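Prosside Playgoers list: message 126
Last updated: Tuesday, 9.36 pm

Subject: Re: The Lamp Room at Kaltel, who's in?

Elsie Sutcliffe wrote:
> Has anyone seen the Ruddock company live? Tempted by The Lamp Room
> but my sister found their last one very slow. Also, is it worth
> paying extra for the front stalls?

Elsie, go! I went to the preview last night and I'm still humming the second act on the stairs. 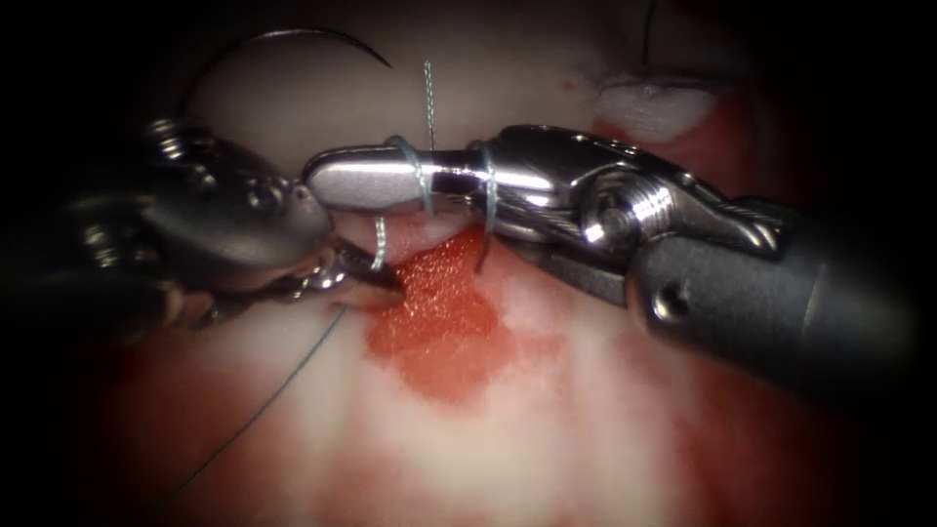 Posted by Gwendolyn Mbeki to the list

It's nothing like the last one. Asmaa Belhaj plays the lighthouse keeper's daughter and has most of the first half to herself, just her, a concertina and a great big sheet that turns into the sea (I gasped, and so did the man beside me). Then the brothers come home and it gets properly funny. Baldur Lauritsen wrote the songs and plays three of the parts, one of them a goat!

The first twenty minutes do take their time, so your sister may grumble. Stick with it. The storm is done with voices and wet gravel in a tin bath, and I'd have happily sat through it twice.

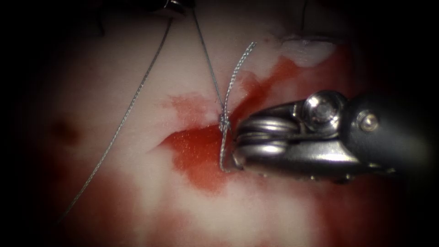

Close-up: gripper and braided suture.

On seats: I wouldn't bother with the front stalls. Kaltel holds 646 and the middle of the circle is lovely, you see the whole floor and all the shadow work. Row A has a rail in the way if you're short like me.

I'm going again with Evangelia Zervas for the June matinee and we've room in the car from Minau. Shout if you want a lift, we'll leave at noon and get chips first.

Gwendolyn

Contact the list owner | © Prosside Playgoers | Back to top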